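Keeping Plastic Plates and Bowls Nice for Many Years
By Rowena Talavera 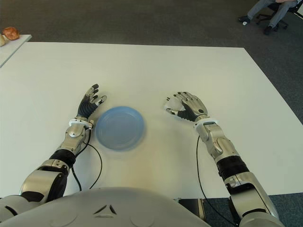 A light blue plate on a white table.

In our house in Nutwood we have eaten from plastic dishes since the children were small, and many of them are still in the cupboard. My neighbors ask me how I keep them without stains and bad smell, so I write down what I do.

Tomato and curry stains
Rinse with cold water first. Hot water pushes the color deeper into the plastic. Then make a paste from baking soda and a little water, spread it on the stain and leave it for 10 minutes. Rub with a soft cloth. If some orange color stays, put the dish near a sunny window for one day. It helps more than any spray I have bought.

Smell of onion or fish
Mix 500 ml of warm water with two spoons of white vinegar and let the bowl soak overnight. Wash as usual in the morning. For boxes with a lid, put a crumpled piece of newspaper inside before you close them. My brother-in-law Eduardo Buenaventura uses coffee grounds for this, but then you must wash the box again.

Scratches
You cannot remove a deep scratch, you can only prevent it. Do not cut meat on a plastic plate and do not use the green side of the sponge. I throw away a plate when I can feel the scratches with my fingernail, as old food stays inside them.

Greasy dishes
Wipe the fat with a paper towel before washing. Plastic holds grease much more than glass does, and one greasy bowl makes all the water greasy. I wash glasses first, plastic second and pans last.

Dishwasher
Look under the dish for the dishwasher sign. Even with the sign I use only the top rack – the heater in our machine is at the bottom, and I lost a good salad bowl in this way. Choose the short program.

Drying and storing
Plastic dries slowly. Stand the plates on their side in the rack and leave space between them. I do not make piles higher than 8 plates, or the lowest ones are difficult to take out. If they stick together, run a little warm water between the edges and turn them gently.

Microwave
I heat food only in glass or ceramic, also when the plastic says it is allowed. A small glass plate turned upside down makes a good cover for soup.

Next page: how to clean wooden spoons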